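Zanum fault runs – data card

Apr 20, 2022. I'm Oddur Nørgaard and I look after this one. It's a small set about the gripper stalling during wardrobe jobs, and yes – it's the messy one!
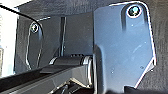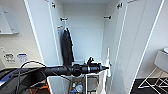
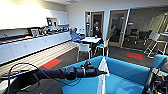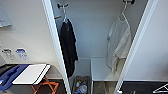 The stall shows up in 4 of 26 runs. The finger command goes out, the position reading freezes and the arm carries on regardless, so I hit the stop by hand. I blamed Stadik (our driver) until December's logs had it too. Please keep one hand on the stop button if you replay these. Run 20 has no force log, sorry.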